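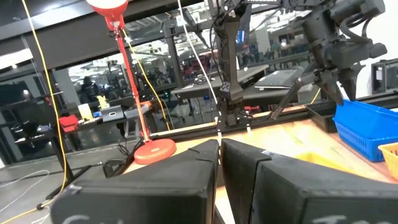 4.2 The open day at Metport

The second part of the study took place at the Metport open day on Nov 3, 2018, when roughly 300 people came through the workshop between the morning and the late afternoon. We had asked Itsuki Shibata to run the basket task just as he had in the earlier trials, at the same slow speed, and to let visitors ask whatever they liked while the arms were moving. He is a patient man, and we are very grateful to him for it.

Of those who stopped to watch, 71 agreed to fill in our short form (see Section 3 for the wording). The part of the task that drew the most questions, from children and grown-ups alike, was the approach to a basket, when the fingers come down close to the rim.
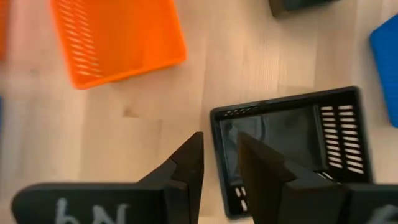

Figure 5. Wrist view of the gripper fingers at the black basket, with an orange basket further back on the table.

Many visitors told us they had expected something quicker, and several stayed for a second run all the same, which pleased us more than we can properly say in a paper.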